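The paper lady of Grivergate
5 May 2021

She asked me not to use her name. "Everybody who needs to know already knows," she says, and puts the kettle on before I've got my coat off. So, no name. She sorts other people's paper for a living. Estates mostly, small businesses closing down, once a dentist. Fourteen years of it.

Before that she was in the accounts office at Miettinen, the furniture wholesaler out on the Skaditz road. When it shut, somebody had to go through the records. She put her hand up.

"I thought it would take two weeks. I was there till March of the next year," she says. "They'd kept every delivery slip. Every one. Stapled to the order, stapled to the invoice, and then a copy of the whole lot in a different drawer."

What do people get wrong? She doesn't even let me finish.

"They start with the photos. Never start with the photos. You sit down on the floor and it's four hours later and you've done one envelope."

Start with the bank, she says. It's dull and there's a lot of it and most of it can go. You get a full bag in the first hour and you feel like a person who can do this. 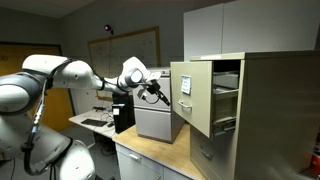 Her method, if you can call it that, is two piles. Keep and go. She used to have a third pile for maybe, and gave it up after a job in Drimer where the maybe pile filled a bathtub.

"A real bathtub. The client couldn't wash. I went home and thought, right, that's the end of maybe."

I ask about tax papers becuase everyone asks about tax papers. She won't give me a number of years. Depends what it is, depends if you own the house, ask whoever does your taxes. She has seen people throw out the wrong thing on the word of a neighbor and spend all summer getting it back.

Deeds, wills, military papers, anything with a raised seal - those go in one folder, and the folder gets a color nothing else in the house has. Hers is orange. She shows me. It lives next to the cereal.

Labels next. She has opinions on labels.

"People write 'Misc.' I've opened so many drawers marked Misc. Or 'Important.' Important to who? Write what it is. Write 'car.' Write 'roof.' If the roof leaks you're going to go looking for the word roof."

And no alphabet. For a household she thinks the alphabet is a waste of time, since no two people agree if the gas bill is under G or under U or under the name of the company. Put the thing you reach for most at the front. Done.

Does she scan? Some. She charges 200 dollars a day and tells clients straight out that scanning is slow and they might not want to pay her for it. One family did. A grandfather's letters, 1,575 pages, both sides, thin blue paper. "I read them all. You're not supposed to. He was very funny about his landlady."

She goes a bit quiet there. I eat a cookie.

The hard part isn't paper, she says, it's the person standing next to it. Widows especially. She'll do an hour and stop, and they'll talk, and she doesnt charge for the talking. Some days nothing gets thrown out at all. She goes back the week after.

"One man wanted to keep the electric bills. All of them. His wife had written little notes on the backs, shopping, phone numbers. So we kept the electric bills. What do I care? They fit in a box."

Her own paper? She laughs, then gets up and shuts the door to the back bedroom.

"Next question."

There wasn't one, I had a bus. She takes new jobs again from the fall, Grivergate and Drimer only, Skaditz if you come and pick her up. She doesn't drive anymore. There's a card on the board at the Grivergate library with her number on it, bottom left, under the piano lessons.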